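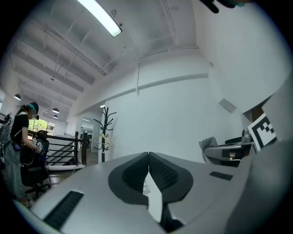 White walls and ceiling, main room

Rovia Hall – Users' Safety Checklist, with comments
Walked round by Tincuța Vlad, August 2022

Hello all, and thank you for bearing with me, I know the last one ran to four pages and I have tried to be good this time.

1. Front door and ramp – OK
Opens fully and shuts by itself. The handrail has been tightened and feels lovely and solid now (thank you, Vilja!).

2. Fire exits – OK, with a grumble
Both clear on the day. Please, please don't stack chairs by the side door, even for five minutes while you sweep, as five minutes has a way of becoming a fortnight.

3. Extinguishers – ACTION
Kitchen one in date. The one in the passage is due its service in November and I have asked Bhatt to do both together, which saves us a second call-out.

4. Alarm – OK
Tested from the passage call point and heard in the toilets with both doors shut. The code sheet is back in the red folder.

5. Electrics – ACTION
Kettle and urn fine. The long extension lead has a nick near the plug, so I've taken it home and a new one is on order. Until it comes, do use the wall sockets and keep leads away from where people walk.

6. Tables – OK
No wobbles and no splinters. Two people to lift, however strong you're feeling.

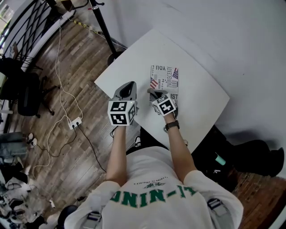 Item 6: white square table, with booklet

7. Floor – OK
One lifted edge by the kitchen hatch, taped for now. I'd like it glued before the dancing starts up again.

8. First aid box – ACTION
Plasters very low (the toddler group, bless them) and the eye wash is out of date. Vilja Halonen is buying more and will put the receipt in the folder.

9. Numbers – OK
The limit stays at 200 standing, and the notice is back up by the door after its little holiday behind the piano.

10. Kitchen – OK
Fridge cold, hot tap very hot, so I've put a fresh sticker above it. Would whoever left the blue casserole dish kindly fetch it.

Next walk round is in November. If you spot anything before then, write it in the red folder and put your name beside it so I can come and ask you about it.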